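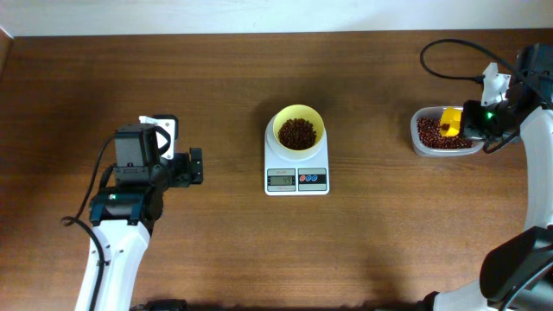

Notebooks > Sirkham bench > Chores > Portioning

2024-08-14

Portioning by weight, beans, second block. The question for this block is narrow: can the two-arm bench dispense a target mass of dry goods into a bowl and stop within 5 g, with no hand on it from start to finish. Everything else (opening the bag, wiping up, putting the scoop away) is out of scope until this works.

Setup as in the last block except where noted. Bowl on the scale, scale midway between the arms, bean container on the right. Right arm scoops and pours, left arm stays clear unless the bowl needs straightening. Policy is the Vaněk checkpoint fine-tuned on our own demonstrations, 1,391 episodes after filtering. Target for the block was 249 g, picked so that the last pour has to be a partial scoop.

Notes, in the order they came up:

Grasp on the scoop handle is no longer the problem. The flat jaw pads slipped under load in the first block. With the Flornetti rubber sleeves on, the scoop keeps its angle through the whole carry. Leave the sleeves on.

Scooping is fine while the container is full. As the level drops, the arm still goes in at the height it learned and comes out with a thin load. It does not chase the beans into the corners. A person tilts the container without thinking about it. We have almost no demonstrations of tilting, and the left arm would have to cross over the scale to help.

Pouring is where the block was lost. Bulk pours are acceptable. The trim pour at the end is not — the wrist rolls past the point where the beans let go, and the whole remainder goes in together. Small round beans are unforgiving here. Rice was easier in the first block because it trickles.

Scale display. The policy sees the readout only through the camera, and I doubt it is reading it. I covered the display with tape for a short set and the behavior did not change in any way I could detect. It looks like it is stopping on the height of the heap in the bowl. That would explain why it does tolerably at the target we trained on most and badly elsewhere. Needs a proper test with a second bowl of a different width.

Glare on the LCD is also bad in the afternoon. A digit I can read standing at the bench is sometimes unreadable in the recording. If we want the number in the loop we should take it over a wire and feed it in directly. Objection from the Astimwood side is that a household scale has no wire. Fair, but I would like to know whether the pour can be controlled at all before arguing about how the number gets there.

Result: 65 percent of runs finished inside tolerance. Nearly all misses were over target. The arm never tried to take beans back out, and there are no demonstrations of that either. By hand the same job is quick and dull, and overshoot gets fixed with a pinch of the fingers.

My reading: usable for rough portions, say filling jars where a spoonful either way is of no interest. Not usable for baking, and not for the packing bench downstairs, where the pouch weight is printed on the label. I would not offer a date to Astimwood. November was mentioned on the call and I don't think the trim pour will be solved by then with more of the same data.

To do:
Tape test again, longer, display covered from the first pour.
Wider bowl, same target.
Record tap-pour demonstrations (short wrist shakes, scoop held nearly level).
Record take-back demonstrations from an overfilled bowl.
Zero the scale before each run and write it on the sheet. Two sheets from this block have that column blank, both mine.
Shade for the afternoon light.

Bench left powered, arms parked, beans back in the bag.

Recent entries
Portioning by weight, rice, first block
Jaw sleeves: fitting and wear
Folding dish towels, third block
Sorting fasteners into trays
Sirkham bench: camera remount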